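4. Setting up the utensil holder and the table cloth

This section explains how to assemble the Arkik utensil holder, where to put it on the table, and how to sort the chopsticks for daily use. Please read the whole section one time before you begin. The work needs no tools. If you bought the holder without the cloth, skip the steps 4.2 and go directly to 4.3.

4.1 Assembling the holder

1. Take the body and the base out of the bag. Remove the paper strip from inside the compartments. It is easy to forget this strip, and then the chopsticks will not go down fully.

2. Wash both parts with warm water and a little dish soap. Rinse and let them dry in the air. Do not use the dryer program of a dishwasher.

3. Put the base on the table with the small ledge toward you. The ledge marks the front side.

4. Lower the body straight into the base. Press with two hands, one on the left and one on the right, until you hear a click on both sides. If you hear only one click, lift the body out and begin again.

Note: The short compartment must be on the left when you look from the front. If it is on the right, the body is turned the wrong way. It will sit in the base also in this position, but it will not lock.

Caution: Do not carry the holder by the body when it is full. Hold it under the base.

4.2 Laying the cloth

1. Wipe the table and let it dry.

2. Unroll the cloth with the printed side up. A new cloth wants to roll back. Leave it flat for 12 hours with some books on the corners, or roll it once in the opposite direction.

3. Smooth the cloth from the middle to the outside with your palm. Small waves near the edge will disappear after some days of use.

4. On a round or curved table the cloth may not reach every part of the edge. Please do not pull it. A strip of bare table at the front is useful for cups and small plates, and many customers prefer it this way.

Note: The printed lines are a help for placing things straight. The small symbols between them are decoration only and have no meaning for the set-up.

4.3 Sorting the chopsticks

Before you fill the holder, lay the chopsticks on the table and look at them. This takes a minute and saves trouble at dinner, when everyone is waiting and two sticks of different length come out together.

1. Lay the chopsticks side by side, the thin tips away from you and the thick ends toward you. Leave a little space between them. They do not need to be exactly parallel. 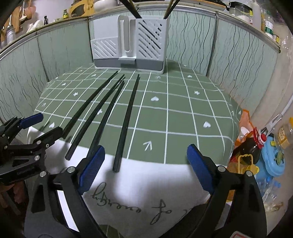 2. Compare the thick ends first. Chopsticks from the same set have the same shape at this end, and the difference is easier to notice there than at the tip.

3. Compare the length. Push the thick ends against a straight edge, for example a ruler or a cutting board, and see if the tips arrive at the same place.

4. Roll each chopstick a little with one finger. Chopsticks with square ends will turn in small jumps, this is normal. Look at the shaft while it turns. If the shaft goes up and down in the middle, the chopstick is bent and should be replaced.

5. Put matching chopsticks together in pairs. Keep a single one as a spare – do not throw it away before you have looked in the sink and in the drawer.

Caution: Check the tips for splinters and cracks. Do not give a damaged chopstick to a child.

4.4 Filling the holder

1. Put the chopsticks in the tall compartment on the right, one pair at a time, with the tips up or down as your family prefers. Use the same direction for all of them.

2. Let them lean freely. They will spread apart at the top, and the air can pass between them.

3. Use the short compartment on the left for teaspoons and other short pieces.

4. Do not fill the holder completely. When it is too full, it is difficult to take out one pair without lifting the neighbors.

Note: Water can collect in the base. Lift the body out once a week, empty the base, and wipe it with a dry cloth.

4.5 Spare parts

The base can be ordered separately under part number 559, and the body under part number 604. Write the part number on the order form, together with the color of your holder.

Section prepared by Mitali Uddin. Last revised 8 December 2020.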